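**Erby's old ferry hall opens as a town library and workshop in November**

The people of Erby have been waiting a long time for this one. The old ferry hall on the waterfront, shut up since the boats stopped running to Nudov, opens again in November as the town's new library, with a reading room facing the water and a big shared workshop out back. If you've walked past lately and seen the lights on in the evening, you already know how good it looks!

The hall was built for crowds with suitcases, and it still feels that way when you step in. The ceiling is high, the ticket windows have been kept (they're now the checkout desk), and the long wooden benches have been sanded and put back along the east wall. The departure board is staying too. It will list story hours and closing times, and the letters still make that wonderful clatter when they flip.

The library is moving over from its two cramped rooms above the post office, where anyone hunting for a cookbook had to squeeze past the photocopier. In the new building there are 60 seats, a children's corner with its own low door, and finally a proper home for the local history shelves. Those include 371 bound logbooks from the ferry company, which have spent years in boxes and can now be read by anybody who asks at the desk. Some of the captains had lovely handwriting, and one of them drew seabirds in the margins whenever the fog held him up.

Work on the building was done by Flurkano, a small firm from the next valley, and it took around 3 years from the first roof survey to the last coat of paint. The roof turned out to need far more slate than planned. The original blue-green tiles by the entrance were saved nearly complete, and they're worth the visit by themselves.

The workshop is open to library card holders in the evenings, starting at 5 p.m. There will be sewing machines, a bike stand, bookbinding tools and plenty of table space, and classes for beginners start the same week. The bookbinding class is already full, so a second group has been added.

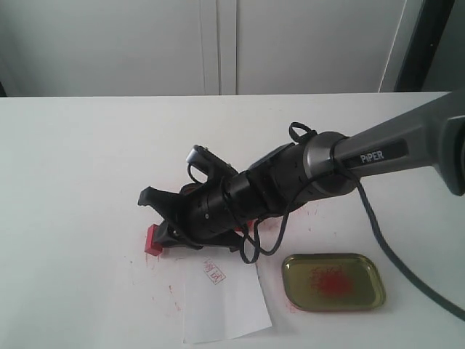 *A gray PIPER robotic arm at a white tabletop.*

The café by the slipway will be run by Yang, the bakery from Market Street, and yes, the cardamom buns are coming along. It opens an hour before the library does, so early risers can have coffee by the water.

Getting there is easy. The number 2 bus stops right outside, and there are bike racks on both sides of the hall. Library cards from the old rooms will keep working, and new ones are free for everyone who lives in Erby or Nudov. Books borrowed before the move can be dropped in the return box at either address through the end of the month.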